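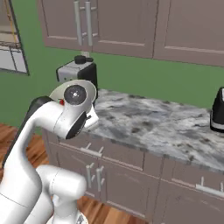 Eritz, May

Packing list and repair notes from three years of taking a project to outdoor maker events. Posting it as a thread so I can find it again. Add your own in the replies.

1. Background first. I build kinetic wind sculptures with small displays in them. The current one is called Drundora. It has 97 vanes, each on its own bearing, and a controller in a box at the bottom. It travels in the back of an estate car and gets put together on site.

2. Most of what has gone wrong for me has been connectors. Boards have been fine, code has mostly been fine. A plug that was good on the bench will work its way out over two hours of motorway. I now use locking ones everywhere and put a dab of hot glue on any that don't lock.

3. Label both halves of every connector. I used to label one half and thought that was enough. At seven in the morning in a field, with cold hands, it isn't. Masking tape and a marker will do. Put clear tape over the top or the ink runs.

4. Tools I take every time: two of each screwdriver I need, flush cutters, wire strippers, a cheap multimeter, a gas soldering iron, a head torch, cable ties in two lengths, a small adjustable spanner. The second screwdriver is for when someone from the next table borrows the first.

5. Gas iron: fill it the night before and test it. Mine is a Drellex and it's been all right, though the cap comes off in the bag, so it lives in an old sock. Wind makes it useless. Do the joint inside the car with the door open, or behind a crate.

6. Spares. I carry one spare controller, already programmed, and I power it up before I leave. In my second year the spare had firmware from the winter on it and knew nothing about half the vanes. I flashed it from a phone tether in a car park. It took most of the morning.

7. Write the firmware version on the board. Same tape, same marker.

8. Power. Ask the organisers what you're getting, then bring enough battery to do without it. I've been promised a socket and found it at the far end of a 100 metre walk, shared with a coffee van. The battery runs Drundora for a full day with the displays turned down.

9. Displays outdoors: assume nobody can read them. Full sun washes out almost anything. I made a deep hood from black foam board, which helped more than the brighter panel I'd paid for. The foam board lasts one wet event, so I cut three at a time.
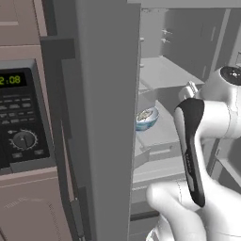 10. Rain. A gazebo keeps off rain that falls straight down. For the other kind you need side panels, and weights on all four legs. I fill water containers on site so I'm not driving them about. Electronics go in a lidded box, cable entries at the bottom, with a loop in each cable so the drips fall off before the hole.

11. Put the box up off the grass. I use an upturned crate. Dew gets in as well, so if it's a two-day event take the controller home or to the tent with you.

12. Visitors will touch it. I stopped putting up "do not touch" signs and put a spare vane on a post at the front, at a height children can reach. They spin that one. Adults do too. The main piece gets left alone a lot more than it used to.

13. Anything that can be pressed will be pressed, often many times. My counter had a single button press at 3097 by the end of one weekend. The button was rated for far more but the bracket holding it wasn't, and it cracked on the second afternoon. It's now held on with two bolts and a backing plate.

14. Have something to show when it isn't working. I keep a folder with the drawings, a couple of broken parts and a vane cut in half. Some of the longest chats I've had were with the cover off and nothing moving.

15. Credit for that one goes to Maximiliano Alarcón, who had the pitch beside mine last year with a plotter called Chong. Its belt snapped before the gates opened. He laid the parts out on a cloth and talked people through them all day – then drew a few of the pictures by hand.

16. Packing up: take a photo of each box before you close it at home. At the end of the day, pack to match the photos. Count the bolts back into their tub while there's still light.

17. When you get home, write down what broke before you unload. I leave it a day and forget half of it – last time it was a loose earth wire I only found again by accident in the autumn.

18. Still looking for a decent way to carry the long vanes. Drainpipe works but it's heavy and they rattle. If you've got something better, reply with a picture please.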